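**Drustdale Market Hall: Monthly Premises Inspection (May)**
Form 2615, Floral and Gift Units
Return completed form to the Murkent office by Friday.

**1. Access and exits**

- [x] Main doors open fully and close without force
- [x] Exit route to Cuncombe Street clear
- [ ] Exit sign lit at rear corridor

Comment: The rear sign was dark at the time of inspection. Work order 278 has been raised. The corridor may remain in use during daylight trading hours only.

**2. Combustible stock**

- [x] Paper, film and tissue stored away from heaters
- [x] No stock stacked within 4 feet of the electrical panel
- [ ] Waste wrap placed in lidded metal bin

Comment: The bin was present but its lid was missing. Sheet wrap must be returned to the rack at close of trade.
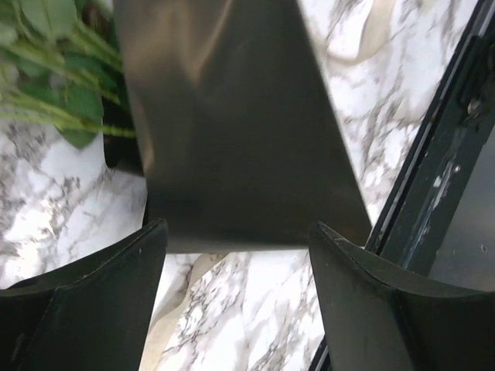
Item 2: dark sheet wrap, satin finish.

**3. Floors and water**

- [x] Drain covers seated flush
- [x] Wet floor signs available
- [ ] Anti-slip mat in good condition

Comment: The mat at the bucket fill point has a lifted corner and shall be replaced. Taping is not an accepted repair.

**4. Work surfaces and tools**

- [x] Knives and shears have assigned storage
- [x] Ribbon and ties kept off the walkway
- [x] First aid kit stocked and within date

Comment: Satisfactory. Tenants are reminded that ribbon ends on the floor are treated as a trip hazard under the hall rules.

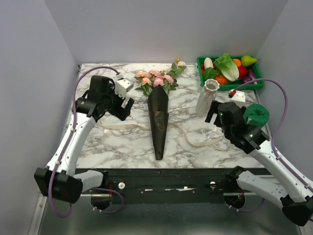

Nuttall asked in reply whether the bin lid and the mat could be dealt with under one order, as both come from the same supplier, and whether the unit may trade in the meantime. The office has agreed to a single order. Trading may continue provided that waste wrap is carried to the yard container at midday and at close, and that the fill point is kept roped off when not in use.

**5. Electrical**

- [x] Cooler cord undamaged
- [x] Outlet covers in place
- [ ] Extension cords removed

Comment: One cord, 100 inches in length, was found behind the cooler. The tenant is to remove it before the next inspection.

**Result:** Pass with corrections. Items 1, 2, 3 and 5 to be rechecked.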